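Schedule of Condition, Kitchen

The flat above the Hendthorpe bakery was let furnished, and the schedule of condition ran to 112 entries. The tenant had signed it in May without reading it. The outgoing inspection would use the same sheet, so on the last evening she read it from the top.

Entry 1: worktop, white, gloss finish, no scratches. She held a torch flat to the surface and found one scratch beside the sink, the length of a thumbnail. She wrote it down.

Entry 5: wall behind worktop, marble pattern, grey veining, sound. She agreed with entry 5.

The crockery began at entry 31. The cups were given as blue, pale, capacity 255 ml, maker Gukidine. The plates were given as pink, round, same maker. A note from the letting firm, Stukier, said that all items were to be returned clean, dry and in the positions recorded. The positions were recorded on a second sheet, which had been lost before her time.

She had eaten from one plate and drunk from one cup for the whole of the tenancy. The rest had stayed in the cupboard. Her mother's method was to rinse at the sink, drain, and only then load the machine, cups on their sides until the last of the tea had run out. The Stukier leaflet gave another order: scrape, load, run at full temperature, do not rinse. She had followed the leaflet for a month and her mother's method after that.

At nine o'clock she pulled the dishwasher open and checked the rack for bent tines. There were none. She entered the rack as 100 per cent serviceable — the form asked for a percentage — and turned to the sink.
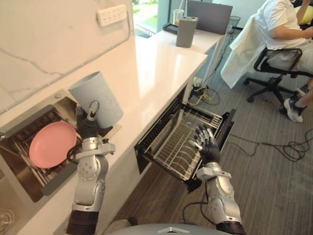
Tạ said the plate should go in first, at the back, because a cup put in early only had to be moved again. The cup could wait on the side.

She had not asked, but she wrote it in the margin next to the crockery, under Remarks. Then she ran the tap until it came hot, and went on to entry 32, teaspoons.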